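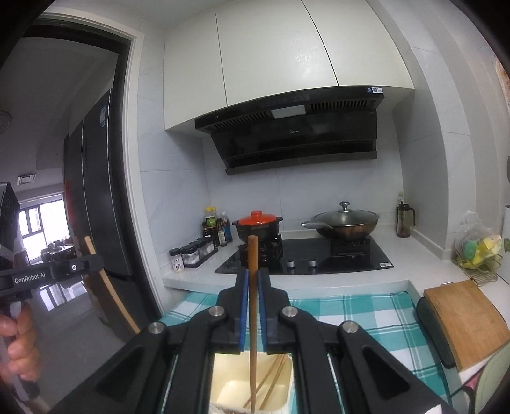

**Should we take up the Furesance offer on the hand-held gripper kit?**

I'd take it for one more term, on the small package, and hold off signing for the big one until the padding question is sorted.

Now the longer version, for Bláthnaid Kinsella and anyone else at Hollinwood who has to sign things. I know the last report was mostly about invoices, so I've tried to stick to the work this time.

The kitchen tasks are where most of my hours have gone. We started with big easy things (lids, jars, sponges) and have moved on to the thin stuff, chopsticks above all. I like chopsticks as a test. They're light, they roll, and if the jaws don't meet squarely you know about it straight away. The blue padding on the inside of the jaws is good for this - it gives a little, so a single stick can be held upright without squeezing the life out of it. Getting one out of the holder and back in again is now a job I'd hand to a new starter on their second morning, where back in the autumn it was making grown adults swear.

Using a pair of grippers, one in each hand, takes more getting used to than the leaflet lets on. My left hand sulked for a week! What helped was slowing right down and agreeing which hand goes first before anybody picks anything up. I've written that into our task sheets and Cheng's people have asked for a copy, so I'll take that as a compliment.

So far we've recorded 200 runs of the chopstick task, and I've thrown out 20 of them. Most of those were my own fault (starting before the recording did, mainly). A few were down to grip, where the stick twisted as it was lifted. I've kept those to one side in case they're useful to Zivora, who are doing the checking and have been very patient with my file names.

On the service side, Furesance have been decent. Questions get a reply from somebody who has used the thing, and the replacement pads turned up without a fuss. The support line is less good. I waited some 50 minutes on one call and then got told to email. The price of spare pads also isn't in the quote, and I'd want it in writing before we go any bigger, as we'll get through plenty if we carry on with kitchen work.

Comfort is my other grumble. After a long stretch my wrists know all about it, so we now swap over every 20 minutes and have a proper tea break in the middle of the session. It does cut into the day a bit. I've planned for it from here on, and the runs are tidier for it.

Still to do before February:

- finish the two-handed tasks with jars and bottles
- get the spare pad price from Furesance
- train 5 more people, starting with the two from Cheng
- send Zivora the twisted-stick runs, with sensible names this time

Money is on track and I'm not asking for any extra. If Bláthnaid could let me know about the small package when she's had a chance to read this, I'll get the form over the same day. The old one runs out at the end of the month and I'd hate to send everything back with the jars half done.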